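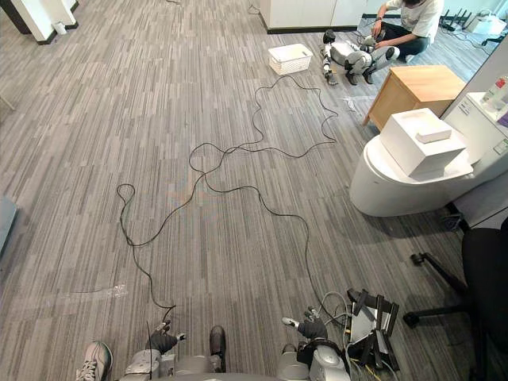 How a Robot Hand Gets Built

Urnik is a shared workshop in Udville where people come to build machines. You pay a small fee, you get a shelf for your parts, and you can use the tools. There are 40 shelves. One of them holds the parts for Preda, a robot hand that Idris Gough and I are making together.

A robot hand has to do three jobs. It has to move, it has to hold things, and it has to know when to stop. Your own hand does all of these so quickly that you don't notice them. A builder has to work on each one by itself.

Start with moving. Hold up one finger and bend it slowly. The muscles that do most of the bending are in your forearm. They pull on strong cords called tendons, and the tendons pull on the bones in your finger.

Preda works in a similar way. A motor turns a small spool, the spool winds up a string, and the string pulls the finger closed. When the motor turns the other way, the string goes slack and a spring opens the finger again. Some robots have tiny motors inside the fingers instead. Those fingers can be very exact, but they are harder to fix at a kitchen table.

Electricity and signals have to get to the motors, so there are wires. Long cables on a workshop floor can trip people, and Urnik has a rule that you look down before you walk around a robot. We also keep our own fingers out of the joints when the power is on.
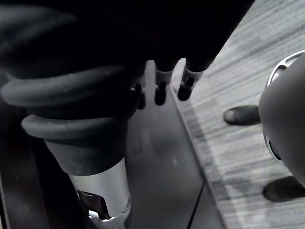 By Myfanwy Pritchard

The wrist was the slowest part of our build. Wires have to pass through it, and the wrist bends and twists all day long. A wire that is bent sharply in the same spot again and again will break inside, even when the outside looks fine. We tested ours by bending it 2,000 times. The first one broke. The second one had more room to move and is still working.

Dust is trouble for a wrist too. Builders often put a soft cover over a moving joint. A cover made of rubber rings can fold and stretch like the bendy part of a drinking straw. A cloth sleeve is lighter and easier to sew. Either kind has to be loose enough to let the joint turn.

How many fingers should a robot hand have? You have four fingers and a thumb. A robot can have fewer. With 2 fingers it can pinch a block, but a ball may roll out sideways. A third finger helps stop the ball from escaping. Every extra finger needs more parts and more computer instructions, and that is why plenty of robot hands have only three.

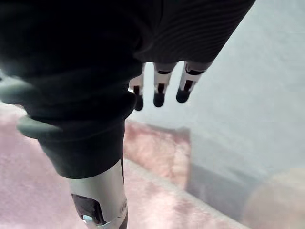
Grip comes next. Hard plastic slides on a smooth cup, and pushing harder can crack the cup. A softer tip squashes a little, so more of it touches the cup. Idris cut Preda's first tips from an old bicycle tube and they were too floppy. Look at the ends of the three fingers hanging below the dark sleeve and you will find a rounded black pad on each. A rounded pad can meet an object from many angles, which a flat one can't do as well. We made our next set round.

Now for knowing when to stop. Preda has a small sensor under each tip, made by bending a strip of special plastic called Stestex. When something presses on it, the sensor sends a number to the computer. A light touch sends a small number. At 30, our program tells the motor to stop pulling.

Try it at home

You need a drinking straw, string, tape, and scissors. Ask a grown-up to help with the cutting.

1. Cut three small notches along one side of the straw. Don't cut all the way through.
2. Push the string through the straw and tape it firmly at the top end.
3. Hold the bottom of the straw and pull the string gently.

The straw bends at the notches. Let go and it straightens a bit. Make a second one with the notches in different places and see where it bends.

Words to know

Tendon: a strong cord that joins a muscle to a bone.
Joint: a place where two parts meet and can move.
Sensor: a part that measures something, such as how hard a finger is pressing.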